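Sillham guest house puts the kettle to bed

A guest house in Sillham has given up on the breakfast room and moved the whole business upstairs, kettle included.

The Otent, run by Hwa-young Son and her cousin Dong-geon Cheon, closed its ground-floor dining room after damp got into the floor for the second winter running. Guests are now offered what the new room card calls a "bedside welcome", at no extra charge and with no eggs.

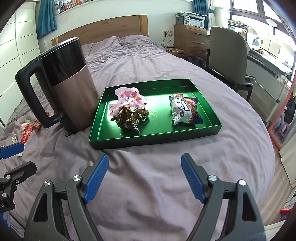

Ms Son says the idea came from her own habit of eating biscuits under the covers, and she sees no reason to be ashamed of it. Each stay begins with a tray of bits and pieces and something to boil water in. The green tray with the gold pattern has already had admirers, as has the pink rabbit-like character in its floppy-eared hood. The tall kettle with the black handle gets fewer compliments, and a firm request on the card that it be moved to the desk before anyone switches it on.

Mr Cheon, who does the laundry, was against the scheme. "I have washed chocolate out of 17 duvet covers," he said. "I would like that printed."
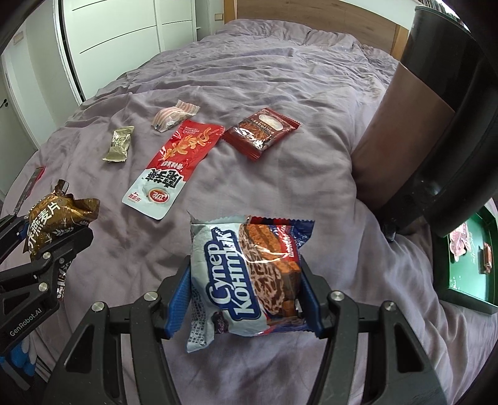
SILLHAM, Jan 5, 2019 – The snacks themselves are Ms Son's department, and she buys whatever takes her fancy. The choice runs from oats in a gold-brown pouch to Супер Контик, a wafer cake with a marbled coating that looks far too good for a weekday morning. Sweets in twisted wrappers fill the gaps.

Lise Després, staying for two nights on her way to the coast, said she had eaten the lot by half past nine and gone out to look for toast. She has booked again for July.

The dining room is due to reopen in the spring. Mr Cheon has asked for it to be sooner.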